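Ñahui household and leisure tasks: second progress report to Pravex

Saturday, April 24, 2021

Hello again, and thanks for the quick notes on the January report. I've tried to do what you asked and put the awkward bits near the top this time, so if you only have a few minutes over a cup of tea you can read the first half and skip to the requests at the end.

Where we've got to

Recording is going well. We've moved on from kitchens and laundry to the cleaning tasks, and those have turned out to be a lovely source of the thing the learning side keeps asking us for, which is two hands doing different jobs at once. One hand steadies, the other one works. In the kitchen batch we got a lot of that with jars and bowls, but it was always the same few grips. Cleaning gives us much more variety (taps, chair legs, bicycle frames, gym kit, the insides of drawers) and people don't need much teaching before they start, so we lose less of the day to briefing.

We're a bit behind on the written labels. I said in the last report that these would keep pace with the recording and they haven't. The recordings come in faster than we can describe them, and I'd sooner tell you that now than have you find a gap in the delivery. My plan is to stop new recording for two weeks, catch up, and then start again with a weekly limit on what goes into the queue.

The other slip is the Petwood site. We meant to have it running by now for the garden and shed tasks. The insurance took ages, then the lighting in the shed was poor enough that hands came out as grey smudges, and we've had to order lamps. They're on their way. I haven't charged any Petwood days to the grant yet, so the budget line for that is untouched.

What we changed after your comments

You asked why so many of the early clips were being thrown away. I went back through a good pile of them, and most of the trouble was ours. We'd written the instructions as if people were performing for us. They'd hold an object up, turn it slowly, look straight at it and generally behave as no one does in real life! The clips looked tidy and the model learned very little from them. So the instructions are now much shorter. We say what the job is and what to use, and that's more or less it. People take the route they'd normally take, including putting things down halfway through, swapping hands and going back to a bit they missed, and all of that stays in.

We've also become stricter about where a clip begins and ends. It starts before the hands reach the object and runs on until they've let go. Trimming too close was chopping off the approach, and the approach is often the most useful part, as that's where the hand gets into shape for the grip.

The gym batch

This is the one I'm most pleased with. Metal that shines is a nuisance for us – it picks up the colour of every light nearby, and Basex (our tracking software) gets muddled over where the handle stops and the fingers start. I was half tempted to leave shiny things out altogether. But a system that only copes with matt objects isn't much use to anybody, so dumbbells went on the list, on purpose, with wiping as the job.

We've asked for each weight to be wiped in two ways, once lying down and once stood on its end. The upright version is harder and more interesting. The thing would tip if you simply rubbed at it, so the other hand has to hold the top steady, and you get a firm, still grip and a light moving one together.

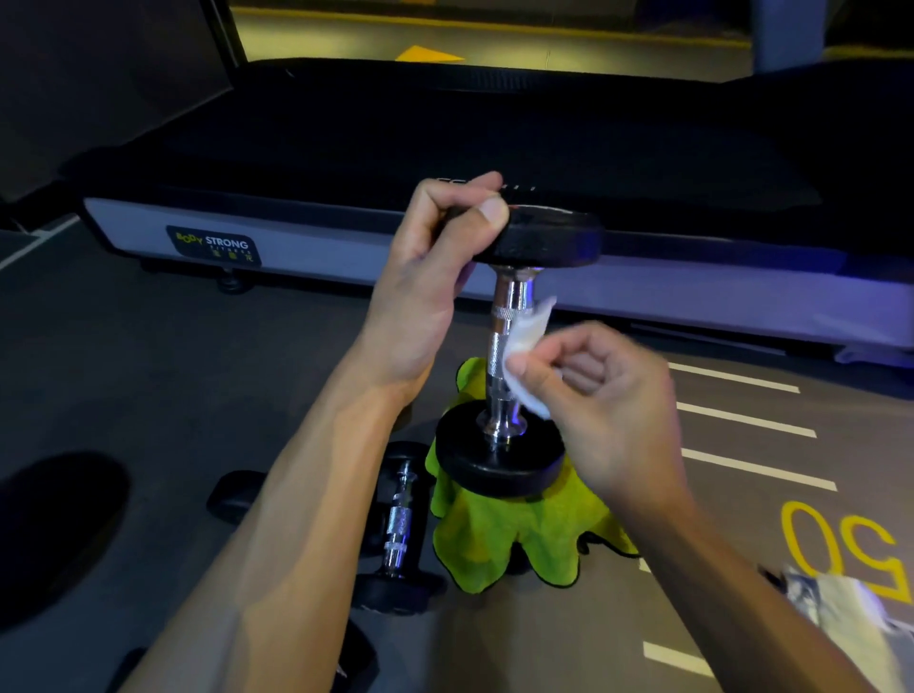
Gym batch, upright wipe: left hand steadying the top of the dumbbell, right hand working on the handle with a folded tissue.

Basex still loses the wiping fingers now and then behind the tissue. I don't think that's worth fixing by hand on every clip. We're marking those stretches as uncertain and leaving the training people to decide how much weight to give them (sorry, couldn't resist). An early run using the gym clips did better on "hold and wipe" than the run without them, though it was a small test and I wouldn't quote it to anyone yet. I'll send proper results once it's been repeated with objects the system hasn't met.

The knurled part of the handles has been an unexpected help, by the way. It gives the tracker some texture to hang on to in the middle of all that shine, and we may look for other objects with a rough patch for the same reason.

Money and requests

Spending is close to plan. Payments to the people recording are slightly over, travel is well under, and I'd like your permission to move some of the travel money across to cover two more labellers until the backlog clears. No extra funding needed.

I'd also like a yes or no on bathrooms. They'd be excellent for wet surfaces and tight corners, but mirrors are a privacy headache and I don't want to begin until you're happy with the consent form. The draft is in the shared folder, with my changes marked.

Next report will come once the labels have caught up and Petwood has had its first proper recording day.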